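Week 6: Shadow and Surface in Rendered Images

Reading: course packet, chapter 4. Problem set 5 is due at the start of lab.

6.1 Direct light and visibility

The light leaving a surface point depends on the material, the angle of the surface to the light, and whether the light can be seen from that point. The last term is the visibility term. For a point light it takes only the values 0 and 1, so the shadow has a hard edge. For an area light it varies between them, and the edge of the shadow becomes a gradient, the penumbra.

Penumbra width grows with the size of the light and with the distance from the blocking object to the receiving surface. It shrinks as the light is moved away. In the worksheet, use similar triangles and state all lengths in the same unit.

6.2 Sampling

Visibility for an area light is estimated by tracing shadow rays to random points on the light. The variance of the estimate falls as 1/N, and the standard error as 1/sqrt(N). Four times the rays gives half the noise. Kivham, the renderer installed in the lab, defaults to 2,000 shadow rays per pixel, more than the exercises need.
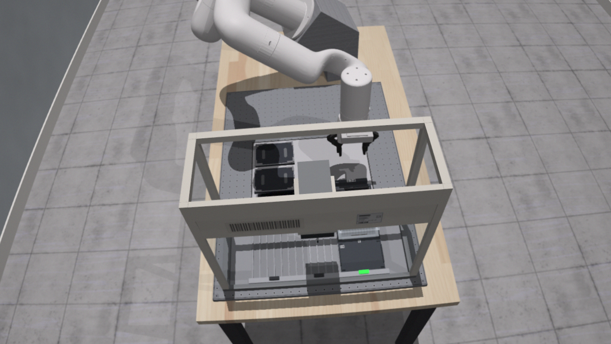
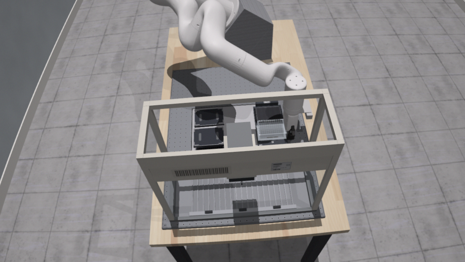
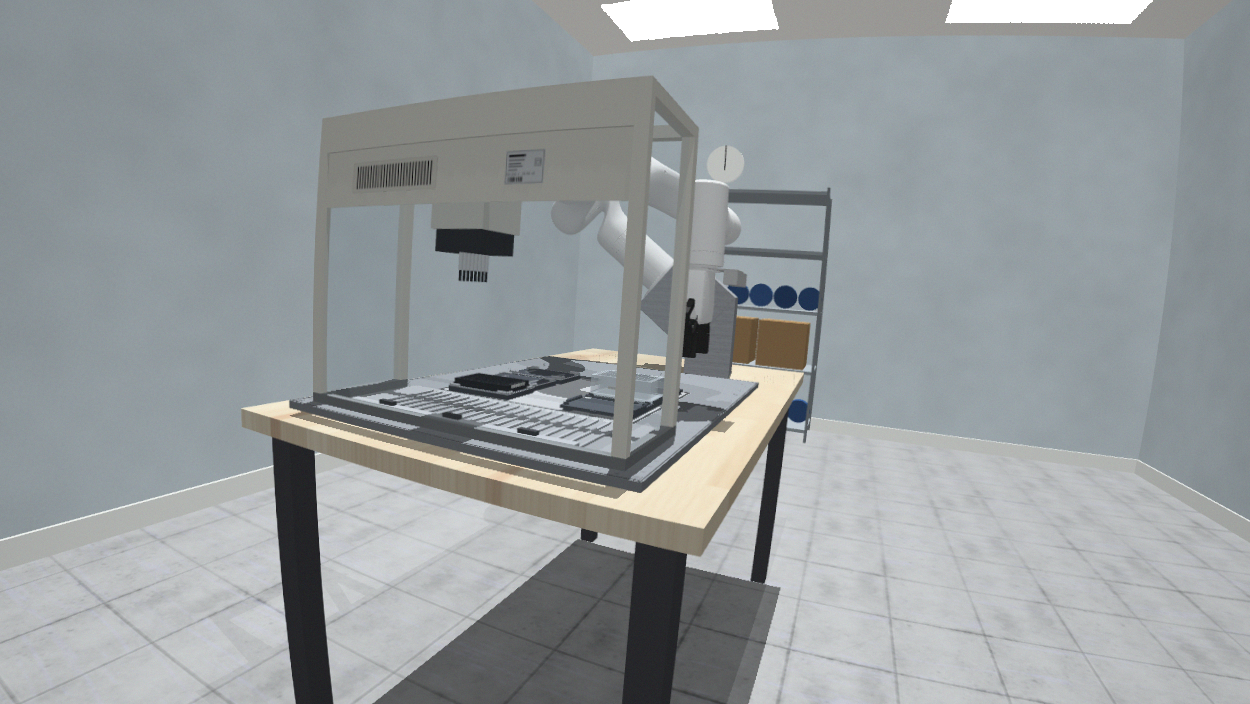 Fig. 6.1. Rendered views with a wood-topped work surface. The first two include shadows cast on the work area.

6.3 Wood as a material

Bare wood is usually modeled as a diffuse base with a color texture for the grain. A clear finish adds a thin specular layer. Stretch the grain texture along the board, and check the scale at the edges, where a repeated tile is easiest to spot. Do not paint shading into the color texture. It will be lit a second time by the renderer.

6.4 Exercises

1. Derive the penumbra width for a square light parallel to the floor.
2. A pixel has standard error 0.08 at 341 rays. Find the ray count needed for 0.04.
3. Render the lab file with one point light, then with one area light. Submit both, with render times.

Questions on exercise 3 go to Melahat Çetinkaya. Lab access closes at 9 p.m.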